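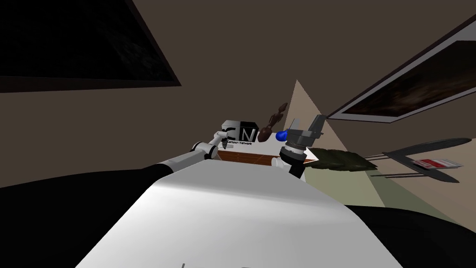 What's the best cabin spot on a small ship if you get seasick?

Low and in the middle. Lowest deck that still has a window, as close to the center of the ship as you can get, and don't pay extra for the balcony up top.

saltyknees
Okay so that's the question and answer straight off the Trakance booking page, and I want to know if people agree with it! My sister and I are doing the 8-night coastal sailing in January and I get queasy on a porch swing. We're looking at cabin 22 on the lower deck. Anybody been down there?

deckchair_dan
I had 22 on that ship two years ago and slept like a baby. The motion is way less than up by the lounge. What you do get is the anchor, and boy do you get the anchor. Around sunrise it sounds like somebody dragging a stove down a flight of stairs. Bring earplugs.

R. Sadowski
I'm going to disagree with the booking page a little. Low and central is right for the rolling, sure, but for me the worst part of being sick is not seeing the horizon. Those lower windows are small and half the time you're looking at green water. I'd take middle of the ship, one deck up, and eat the extra cost. It was 50 dollars a night more when we did it.
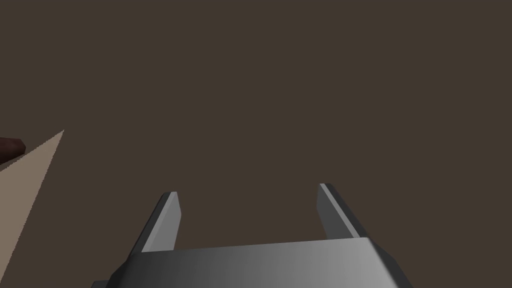
We were in rough water for most of the second night and my wife, who was down below visiting friends, came back up looking like a dishrag. Ten minutes on a deck chair with crackers and she was fine. So go ahead and book low if you want, but plan on spending your waking hours outside.

deckchair_dan
Remigiusz, one night of visiting friends isn't a fair test, come on. She could have been sick anywhere that night. I was sick in the dining room and that's dead center.

R. Sadowski
Fair enough, but she's never been sick in a cabin with a proper window. I'll stick with what works for us.

saltyknees
Ha, now I'm more confused than when I started! Is the upgrade still 50? The site only gives me a price for the whole trip and I can't make heads or tails of it.

randa_r
Call them, don't use the site. I got a different number on the phone than I did online (lower, thankfully). Ask for the price per person per night and ask if port fees are in it. Ours weren't, and I was pretty annoyed when the bill came.

About the seasickness - I've done 5 of these little ships now, the last one with Bataineh, and I'm with Dan. Low cabin, every time. I start my pills the night before we board, going by what my doctor told me, and I skip the welcome drinks, which kills me because they're usually free. 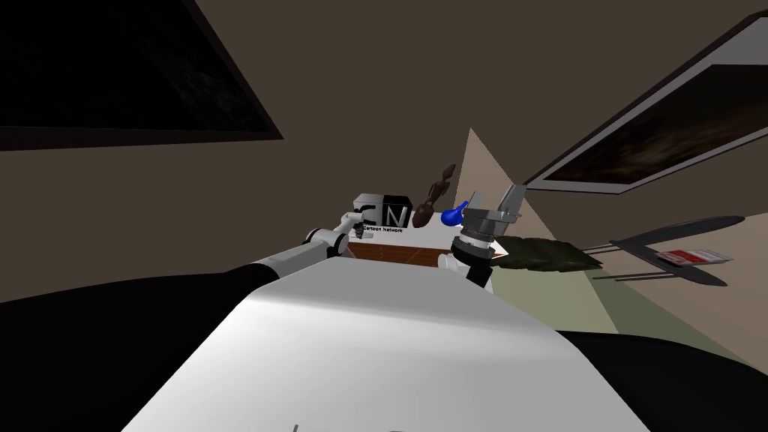

Also pack ginger candy and a light jacket you can grab in the dark. If you wake up feeling lousy at 3 a.m. you'll want to get outside fast, and it's colder on deck than you'd think, even in warm places. I learned that one in pajamas.

saltyknees
Called this afternoon! The upgrade is more than 50 now, quite a bit more, so we're keeping 22 and I'm buying the good earplugs. My sister says she gets the bed by the window. We'll see about that.

deckchair_dan
Good choice. Ask for the early dinner seating too, the late one always seems to land right when the ship leaves the harbor.

R. Sadowski
Still say one deck up. Have a great trip though, and let us know how it goes.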